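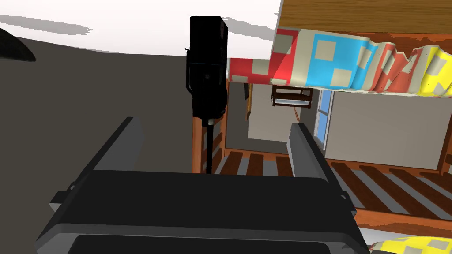 Rendered bedroom, gripper open

1/ Some thoughts on Plerusden's left back problem before Saturday. I've watched every match this season, home and away, and I think the club is looking at the wrong end of it.

2/ The common view is that Kälin can't defend. He got turned for both goals at Kosell and he was poor for the second one. I'm not going to argue with that part.

3/ But go back and watch where the left winger is both times. Irnar is up level with the striker and stays there. Kälin has a winger and an overlapping full back coming at him, and the nearest midfielder is still getting across from the middle.

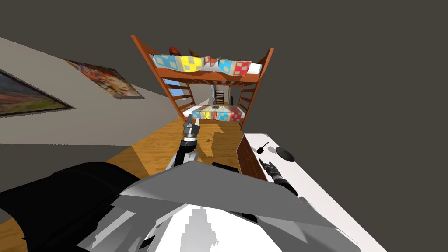 Bunk bed at the far end of the wooden floor

4/ It was the same at home the week before. We got away with it because their crossing was bad. The goal we did give up, in minute 43, came from a throw-in on that side with two of their players free.

5/ Povilas Jankauskaitė said after the Kosell match that the back four "has to win its own duels." Fine, but a duel is one against one. Kälin is getting very few of those.

6/ I don't blame Irnar either. He is playing where he's told to play. When he came through the youth team he tracked back all the time, so he knows how to do it.
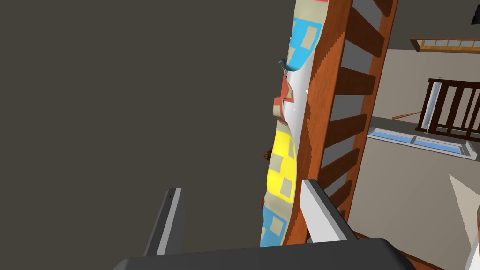

7/ What I would change for Saturday:
Start Irnar ten yards deeper when we don't have the ball. He is quick enough to get forward from there.

8/ Move the holding midfielder over to the left side of center. Our right back hardly goes forward, so that side can look after itself for a while.

9/ Keep Kälin in the team. The backup has played 300 minutes all season and most of them were at center back. Throwing him in for this one would be hard on him.
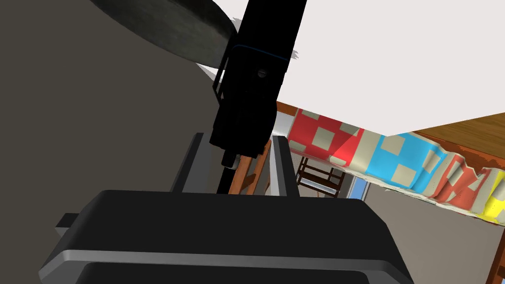
Gripper, with the tall black object above it

10/ A few people have asked about signing someone. The window doesn't open until June, so it doesn't help us now. If we're buying then, I'd still put a midfielder ahead of a left back.

11/ On the away end: 600 tickets this time, double the 300 we had last season. They were still on sale this morning. The coach leaves from the ground at the usual time – check with the supporters' club if you haven't paid yet.

12/ My guess is he names the same eleven and we draw 1-1. I'd take the draw. Will post the lineup when it's out.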